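Transpiration pull

Transpiration pull, also called cohesion-tension, is the main way water gets from the roots of a plant to its leaves. No pump. Water evaporates from wet cell walls inside the leaf, and the loss drags on the water behind it, all the way down through the xylem.

Basics

Xylem is dead tissue. Vessels and tracheids, hollow, joined end to end, walls stiffened with lignin. The water inside forms one unbroken column. Water molecules stick to each other (cohesion) and to the vessel wall (adhesion). When water leaves through the stomata the column is under tension, below atmospheric pressure, and moves up. Energy comes from the sun, the plant spends very little.

Root pressure is a separate thing. It pushes from below, mostly at night, and causes guttation, the drops seen at leaf tips around dawn. Too weak to supply a tall tree.
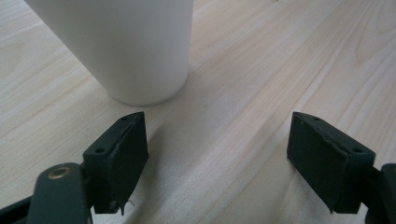 Teder objects that root pressure gets written off too quickly, and that in grasses and small herbs it does real work refilling vessels overnight. Fair point, see Embolism.

Path of the water

Soil to root hair, then across the cortex. Two routes: through the cell walls (apoplast) or from cell to cell through the cytoplasm (symplast). At the endodermis the Casparian strip blocks the wall route, so water has to cross a membrane. Some sorting of dissolved minerals happens here. Then xylem, stem, leaf veins, mesophyll walls, air spaces, out.

Most of it is lost. Only a small share stays in the plant for growth and photosynthesis.

Rate

Depends on light, humidity, wind, temperature, soil water. Stomata usually open by day and close at night, except in CAM plants such as cacti, which do the reverse. In the Kurian greenhouse trial, run through August, a potted sunflower lost 925 ml over one day and 266 ml over the next, which was overcast. Relative humidity on the second day was about 62 percent. Leaf area was not measured so the figures can't be compared accross species.
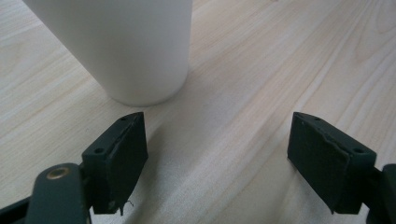
Adhesion is often mixed up with capillary rise. Capillarity does happen in xylem but in a vessel of ordinary width it lifts water less than a meter or so, nowhere near enough for a tree. The wall matters for another reason, it holds the column in place while the pull comes from above. A plain white cup with smooth sides, like the one on the wooden tabletop, is a poor model of a vessel: far too wide, one solid wall, no pits. Real vessels have pits, thin spots where water passes sideways to the next vessel.

Embolism

Under high tension, or after freezing, air can get in and a bubble breaks the column. The vessel stops carrying water. This is cavitation. Pit membranes slow the spread of air to neighboring vessels. Some plants refill at night by root pressure, others just grow new xylem. Wide vessels carry more water but are generally more at risk from freezing.

Measurement

Potometer: cut shoot in a water-filled tube, follow an air bubble along a scale. Measures uptake, not loss, though the two are close over short periods. The Fullier handout gives 5 minutes for the shoot to settle before the first reading. Cut the stem under water or air gets in and teh run is useless. Pressure chamber: gives xylem tension directly, from the pressure needed to force sap back to the cut surface.

See also: Guttation, Stomata, Casparian strip, Phloem transport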